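Home | News | Guidance | Events | Contact

New code of practice for two-armed kitchen tasks

8/3/26 - by Pendo Langat

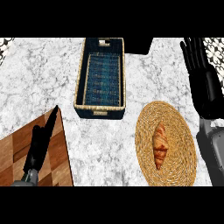 EMHOLM, March - The Carstead working group has published its code of practice for testing two-armed robots on kitchen tasks in simulation. It runs to 30 pages and replaces the draft sent out last May, which drew 106 written comments.

The main change concerns the start of a trial. Both grippers must now be empty and clear of the object to be moved, and the start view must be saved with the result. In the bread task the croissant begins on the round placemat and the woven basket must have nothing in it. Other items, such as a cutting board, may stay on the counter, but their positions have to be recorded.

Section 8 deals with reporting. Laboratories must list every trial, including those stopped early, and give the software version used. Results from simulation must be labelled as such in tables as well as in the text. "We had reports where you could not tell until the appendix," said Negin Soltani, who edited the section.

A rule on shared space was harder to settle. The draft let each arm cross the middle of the counter at any time. Under the final text only one arm may cross at once, unless the task needs both - lifting a tray, for instance.

Rotich and Nurnier have both said they will move to the code by the end of May. Older results can still be cited if the draft is named.

Comments on the code go to Kipchumba Barasa at the Emholm office.

Comments (3)

Gladys Lema: Does the one-arm rule apply to handovers? Section 2 could be read either way.

Njoroge Mosoti: Handovers count as needing both arms, Gladys. See the note under the table.

Gladys Lema: Found it, thanks. It should be in the main text.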